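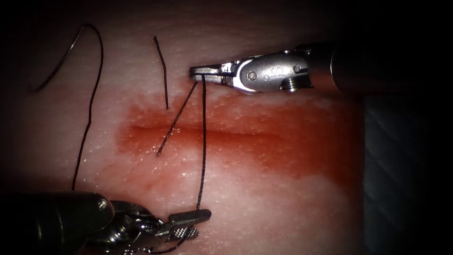
When does Batine arrive on consoles outside Japan? Serra has set the release for October, with the digital and boxed editions appearing together.

The publisher confirmed the schedule in a notice to registered players dated 11 January 2025. The notice also states that the console edition will include all 36 chapters of the original handheld release, together with three side stories previously sold as separate downloads. Owners of the handheld version will not be able to transfer their progress.

I completed the original in 171 hours, most of them spent in the harbor district, and I regard the loss of save transfer as the least welcome part of the announcement. Players with a full monster ledger, which runs to 3,492 entries, will be required to begin again.

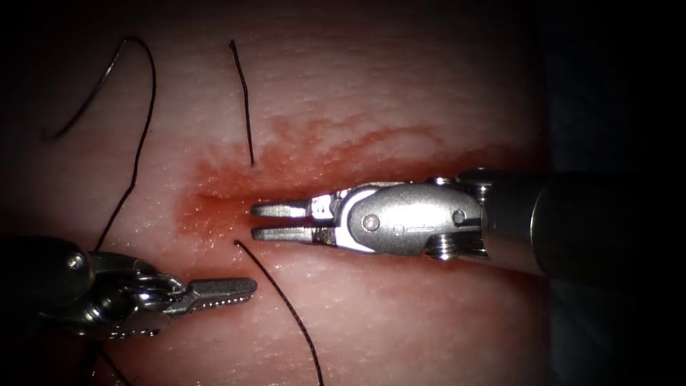 Photo credit: Vuvinico

The English script has been revised by Skorkunen, the studio responsible for the port. According to the notice, item names will now match those used in the second game, and the battle menu may be set to either the old or the new layout. Voice acting is available in Japanese only. An English track is described as under review, and no date is attached to it.

Pricing has not been published. Retail listings currently carry a placeholder amount, and readers are advised to disregard it until Serra opens orders on its own store. The orchestral soundtrack will be offered with the boxed edition in limited quantity.

This blog will publish a comparison of the two battle layouts once a demo is made available.

Recent posts
Batine: a route through the harbor district
Serra store regions and currency settings
Handheld save backups before the service closes
Notes on the second game's item names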